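**Session 3: Handling printed sheets before binding**

Slide 1. Introduce the subject: short-run print finishing at the Lindik shop, from the delivery table to the binder. Cutting is covered in the Vaher talk. Skip it.

Slide 2. Stock. The Ganenow job ran to 506 sheets, uncoated, printed one side. Uncoated stock takes up moisture from the room and the edges begin to wave. Leave wrapped reams in the finishing room overnight. Open them Monday morning, never the evening before.

Slide 3. Squaring. A fanned stack has air between the sheets, so the corners will not register against a stop. Jog the long edge first, then the short edge. Work in lifts of 25. Pause here and let people look at the slide. 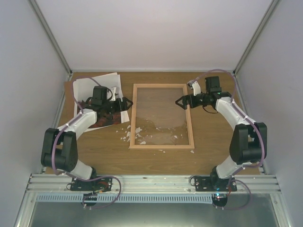
One objection came up by mail after the Lillen session: jogging by hand marks dark solids along the edge, and the writer would sooner leave the stack askew and square it in the clamp. Partly accepted. Heavy reddish browns and blacks do rub if the ink is fresh. Squaring in the clamp works up to a point, but a sheet that is skewed in the middle of the lift stays skewed.

Slide 4. Rub test. White scrap over the solid, light pressure, 3 strokes. Any color on the scrap means the job waits. Write the result on the job ticket.

Slide 5. Spoilage. Ganenow lost 41 sheets, most of them to bent corners. Show the table by cause. Do not read it aloud.

Questions. If asked about coated stock, refer to the Lillen handout, second page.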